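So the Skudell kit has been living at our place of work since June, and I've been promising a proper write-up for ages. Nadine Masri from Zoubi asked me again on the weekend whether she should get one, so here goes, mate.

Quick version for anyone skimming: you hold a gripper in each hand, you wear the headset, you do your ordinary fiddly job, and the recording goes off to train an arm to do the same. We got ours through Stilodau on their hire plan, which was $568 for the month with 19 hours of support thrown in. We've used nearly all of those hours, mostly in the first week (my fault, I skipped the setup guide).

What I love is the feel of the things. The trigger has a lovely soft pull and I stopped thinking about it by the second morning. My forearms, on the other hand, thought about it a lot! If you're planning on long sessions, build in a break and have a stretch. I also wish they'd sell a smaller grip size. Lama Srour has tiny hands and she's wrapped hers in tennis tape.

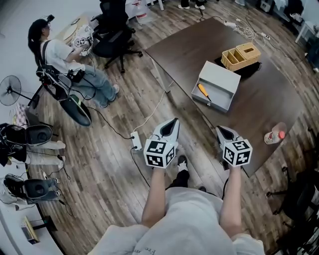 Tracking is the other big thing people ask me about. It's good — better than the Ikusside set we trialled before it, which lost us every time somebody opened the blinds. Keep the marker cubes clean and don't let your sleeve flop over them. Out of our last 100 takes, 59 were good enough to keep on the first go, and I reckon most of the duds were me dropping things.

Now the grumbles. Cables, cables, cables. Bring more power boards than you think you'll need. The straps take a bit of adjusting too, and the colour-coded diagram is no help if you're trying to read it with the headset already on.

Would I hire it again? Yep, we've already booked another month. Nadine, come over and have a go before you sign anything, and bring your own tennis tape.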